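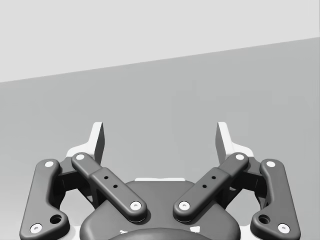
Nadine Abu Hammour wants the reset check moved ahead of the lighting check, on the grounds that a bad reset spoils every episode after it and a bad light only spoils the look. Wael Morsy agrees. The order below has been changed to match.

Pre-collection checklist, simulated gripper cell
Project: Niltbridge
Month: August
Filled in by: Poul Kirkegaard
Second check: Raphaël Ferrand

Mark each line OK, FIX or N/A. Any FIX in section 1 or 2 stops collection until it is cleared.

1. Reset state

1.1 Gripper starts fully open. OK
1.2 Nothing between the fingertips at step zero. OK
1.3 Left and right linkages mirror each other at rest. OK
Comment: Last build had the right side lagging by one step after a reset. Fixed in the joint coupling. Keep this line on the list anyway.
1.4 Surface clear before the object is spawned. OK
1.5 Random seed written to the log before the first step, not after. FIX, then OK
Comment: The seed was being written at the end of the episode, so a crashed run had no seed. Cleared Wednesday. Old logs without a seed go in the discard folder.

2. Wrist view

2.1 Both fingertips in view with the gripper open. OK
2.2 Both fingertips in view with the gripper closed. OK
2.3 View fixed to the wrist, no drift over a full episode. OK
2.4 Surface and background can be told apart. OK
Comment (Raphaël): They can, but both are plain gray. I would like one set with a textured surface before we train on this. A policy that has only seen a flat surface will not do well at the Jevport bench.
Comment (Poul): Agreed, but as a separate set. Please don't mix it into this one.

3. Lighting and rendering

3.1 Shading on the surface is smooth, no banding. OK
3.2 Light settings match the values in the config file. OK
3.3 No dropped frames in a test episode. FIX
Comment: 18 frames missing from the test episode, all in the last part of the run. Looks like the disk writer falling behind. Collection can go ahead with the writer set to flush after each episode. Open until Gemitz sends the new driver.

4. Operator station

4.1 Hand controller charged and paired. OK
4.2 Stop key works from the operator's chair. OK
4.3 Stop key ends the episode and marks it "stopped". OK
Comment: Before, it saved the episode as a failure. Stopped and failed are different labels — a failed grasp is useful data and a stopped one mostly isn't.
4.4 Operator has had a break in the last hour. OK
4.5 Cables off the floor by the chair. FIX
Comment: Headset cable runs across the walkway again. Taped down for now. Needs a proper cover.

5. Labels and storage

5.1 Task name filled in for every episode. OK
5.2 Success label set by the operator, then checked against the object height. OK
5.3 Episode count in the index matches the folder. FIX, then OK
Comment: Index said 2138, folder had 8 fewer. The missing ones were test runs someone had deleted by hand. Index rebuilt. Please use the remove script and leave the folder alone.
5.4 Backup to the Thygesen server finished overnight. OK

6. Before sign-off

6.1 Watch 56 episodes picked at random, start to end. OK
Comment (Raphaël): Watched them all. Two had the fingers closing before the arm had stopped moving. The grasp held both times, so I left the success label on, but I tagged them "early close".
6.2 Open items copied to the next sheet. OK

Open items
3.3 Dropped frames, waiting on Gemitz.
4.5 Cable cover.
2.4 Textured surface set, to be planned separately.

Result: cleared for collection with the three items above open. Run the whole list again after any change to the gripper model, even a small one — the linkage problem under 1.3 came in with a change to the finger pads.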